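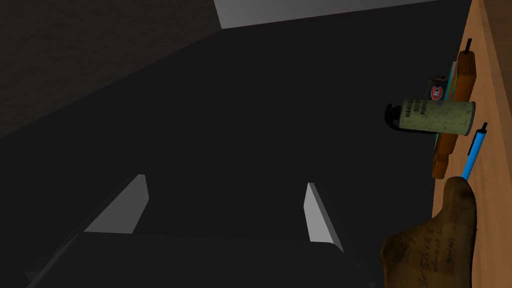

4 min read

Speaker notes — Farnico build, shared workshop session
Revised 08/11/2025

Slide 1. Opening

Good evening, and thank you to the Nolevstead workshop for the use of the hall. The subject of this talk is Farnico, a small gripper arm being built at the shared bench in Brodton. The talk covers the simulated workspace, the gripper, and the parts of the build that remain open. Questions are welcome at the end of each section.

Slide 2. The simulated bench

Let the opening picture stay up while the audience settles. It is a rendering from the simulator, taken from the gripper's side of the work surface. The two light gray fingers are open, and six objects are lined up along the wooden board on the right.

Point out the canister lying on its side and the black can with the Canadiens logo. Both are round, and each presents itself to the fingers differently. The pen is the thin item that members ask about most often. The leather shoe at the near end of the row is the irregular shape.

Note the wide gap between the right finger and the objects. Approach planning begins from a position of this kind, and the board limits the directions from which the arm may come in.

Slide 3. Why the work began in simulation

The workshop bench is shared, and the arm may be powered only during booked hours. The simulator may be run at home at any time. Between April and the present revision the project logged 698 simulated attempts. Of these, 531 ended with the object held clear of the surface. The remainder are kept in the project log and sorted by object.

Pause here. Members who have used the Poon controller board may wish to compare their own results.

Slide 4. The gripper

The fingers are flat wedges. An earlier pair had square ends and caught on neighboring objects when the row was closely packed. The present shape was cut from card first, then printed. Pass the printed pair around the room and ask that they be returned to the tray.

The combined weight of the gripper and wrist bracket is 645 grams. The previous version weighed more and caused the shoulder joint to sag at full reach — a fault that took several evenings to trace, as it had first been taken for a calibration error.

Slide 5. Costs and access

Parts for the gripper came to 274 dollars, excluding the controller. Drawings may be copied from the workshop computer in the Brodton room. Members are asked to record any changes in the build book.

Slide 6. Open items

The lighting in the simulator falls mainly from above and leaves the gripper body in shadow. A second light is to be added and the attempts repeated. The wrist cable still requires a proper clamp. Bench time for the next physical trial has been requested from Nolevstead and is awaiting confirmation.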